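Yimyam opens second dining room in Adthorpe this May

Thai restaurant adds 19 tables and a longer lunch 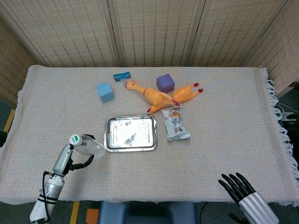
When can guests book for the new room?
Bookings open in May, by telephone or at the front counter, for lunch and for dinner from 5:30 pm.

ADTHORPE – The family restaurant Yimyam will open its second dining room next door to the present one on Warnlow Street. The new room has 19 tables and a separate entrance, with a ramp for wheelchairs and prams.

"Our neighbours have waited in the cold for a table many times, and we are grateful for their patience," said owner Montri Wongsuwan. "Now we can say to them, please come in."

The kitchen will stay under the direction of head chef Decha Jitpraphai. He has prepared a new lunch menu with grilled fish, sour curry and rice noodles from the north of Thailand. Herbs and greens will come from Lolholm, a market garden outside the town, whose grower Tanveer Durrani has planted Thai basil especially for the restaurant.

Lunch will be served until 3 pm, one hour later than before. The favourite dishes of the old menu remain, and their prices do not change.

The new room can also be reserved for private parties. Enquiries for groups should be sent to the dining room manager, Nattawut Nakpan, at least 2 weeks in advance – earlier for the holiday season.

Media contact: Sombat Bunnag, Yimyam, 200 Warnlow Street, Adthorpe. Telephone extension 1527.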